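Is it worth learning to solder for one job?
Home Workshop board > General
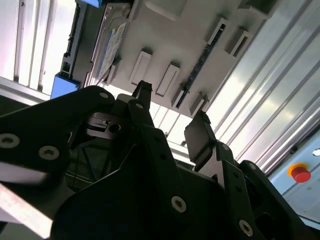 utness_pete
I've got an old valve radio from my uncle's place at Horholm and it cuts out whenever you touch the volume knob. The local repair man wanted more than I paid for my telly, so I'm wondering about doing it myself. I have never soldered anything in my life. What puts me off is the access. The bad joint is tucked up under a ledge inside the cabinet, and you come at it from below, at an angle, much like the black finger in the photo with its tip just up against the underside of that grey moulding. I can get one hand in, not two. Do people learn on a job like this or is it daft?

February 5, 2023

Marisol Puma
Take the chassis out. Nearly every radio of that age has the works on a metal tray held by a few bolts from underneath, and the knobs pull off or have a grub screw. Once it's on the bench upside down you can get both hands to it. Don't solder upwards if you can avoid it, solder runs down and so does flux.

And before any of that: valve sets can hold a charge after they are unplugged. Find out how to discharge the big capacitors safely, and check with a meter afterwards.

kettle_on
Seconded on the capacitors. Mine had sat unplugged in a garage for a while and I assumed it was dead. It was not.

To answer the actual question, no, I wouldn't learn on it. Buy a cheap practice board and a bag of resistors and do those first. You'll make a mess of the early ones and it won't matter.

Achilleas Karamanlidis
I'll disagree with both of you a bit. If it cuts out when you touch the volume knob, my first thought isn't a joint at all. It's a dirty volume control. A squirt of contact cleaner and turning the knob back and forth fifty times has fixed more radios for me than the iron ever has. Have you seen a cracked joint, or are you guessing?

utness_pete
Guessing, I suppose. I looked in with a torch and one of the blobs was duller than the others. I read somewhere that dull means bad.

Achilleas Karamanlidis
Dull can mean bad. It can also mean old. Everything in there will be dull. Clean the control first. Unplugged, and let it dry before you switch on.

Bahman Shirazi
I used to repair sets for a living, so for what it's worth. Cleaner is fine as a first step but I don't agree that it should be the only step. On a radio nobody has opened for decades I would not plug it in again at all until the old paper capacitors had been looked at. They leak, and then they take something expensive with them, usually the output transformer. The mains lead is often perished as well. Feel it near where it goes into the cabinet. If the rubber is stiff or cracking, it needs replacing whatever else you do.

Some of these sets also have the chassis connected straight to one side of the mains. If yours is one of those, the metal tray can be live with the set switched on. Please find the model number and look up the circuit before you poke about.

kettle_on
That's going to frighten him off.

Bahman Shirazi
If it does, fine. It's a radio.

Polyxeni Kouris
I came to this as a complete beginner two years ago, so maybe I can help with the soldering part. I did an evening class at the adult college, 5 weeks, and by the second week I could make a decent joint. What I'd got wrong on my own was heating the solder instead of the part. You hold the iron against the wire and the tag together, then feed the solder to them and it flows in. If you melt it on the tip and dab it across you get a lump that looks all right and does nothing.

Get an iron with temperature control. Mine is a Fiten, nothing special, but it stays where you set it. The first one I had was a plug-in thing with no dial and it lifted the tracks off my practice board.

utness_pete
Thanks, that is useful. Is lead solder still all right to buy? The shop had both.

Polyxeni Kouris
For old radios I use leaded. It melts lower and it's what was in there to begin with. Wash your hands afterwards and open a window.

Marisol Puma
Same here. Lead-free on a big chassis tag is hard work even when you know what you're doing.

Octavio Lagos
Does anyone else think he should just pay the man? I had a Tóth table set done in November and it came back with new capacitors, a new lead and the dial cleaned. I couldn't have done that in a year of evenings.

Achilleas Karamanlidis
Some of us like the evenings.

Octavio Lagos
Fair enough — but he asked if it was worth it for one job. For one job, I say no.

utness_pete
I've had a feel of the mains lead and it's like dried pasta, so the radio is staying unplugged for now. I've put my name down for the next class here. Model plate is on the back but half worn off, I'll post what I can read when I've had a proper look.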